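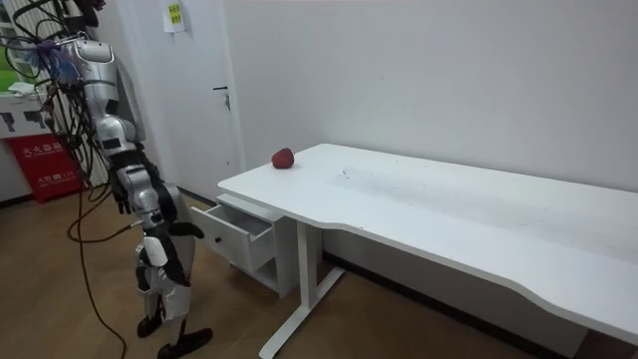
Figure 3. Drawer-and-desk workspace, apple near the wall, drawer open.

Print | E-mail

Home Articles Authors Issues Search

4.2 Task-level control

The task layer runs on top of the Orley whole-body controller and issues end-effector goals at a fixed interval. Each goal consists of a wrist pose, a hand posture and a gaze target. The planner does not command joint angles directly. It passes the goal to an inverse kinematics solver, which receives the current stance as a constraint and returns either an arm trajectory or a failure code. On failure the planner samples a new wrist approach direction, keeps the hand posture, and tries again.

The drawer is handled as a container with one open face. Its pose is estimated once per episode from the head camera and then held fixed unless the residual between the predicted and observed front panel exceeds a threshold. We chose this over continuous tracking after early runs in which the forearm occluded the knob and the estimate drifted toward the table leg. White furniture against a white wall gives weak depth edges, and most of the useful signal comes from the knob, the baseboard and the shadow inside the drawer.

Reaching over the desk requires a separate treatment. The front edge of the tabletop is curved, and a box model of the desk is either too large at the center or too small at the corners. We replaced the box with a swept polygon of 200 vertices and a height margin. 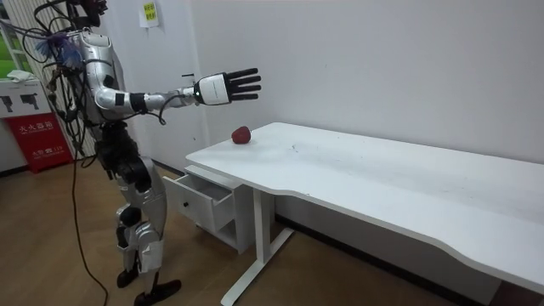 With the polygon in place, the planner is free to raise the hand above the tabletop before it descends on the target. The transit height is set by the tallest object in the current map plus the margin. Cable slack is not modeled. A soft penalty on shoulder rotation keeps the arm in the range where the external cables do not pull tight, and the weight of this penalty was tuned by hand.

Grasp selection uses the Casado library. Small fruit is assigned one of 2 templates: a top grasp with the fingers spread, and a side grasp in which the thumb opposes the curled fingers. The side template is preferred when the object lies close to a table edge, where the thumb can extend past the tabletop without contact. Grasp candidates are scored on clearance, wrist travel and visibility of the object from the head camera. Candidates that hide the drawer opening receive a lower score but are not removed.

The full pipeline was replayed in the Ultwood simulator before each software change was moved to the robot. The regression set holds 1474 logged episodes. A change was accepted only if no episode that had passed before now returned a collision. Replay uses the recorded images and not rendered ones, so perception errors carry over to the test.
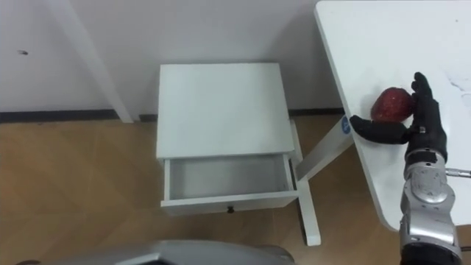

4.3 Timing and logging

All modules publish to a shared log at 1000 Hz for joint states and at the native camera rate for images. Time stamps are assigned at the driver. The log writer runs on its own core, and a dropped message marks the episode as incomplete. Incomplete episodes are kept for debugging but are excluded from the regression set.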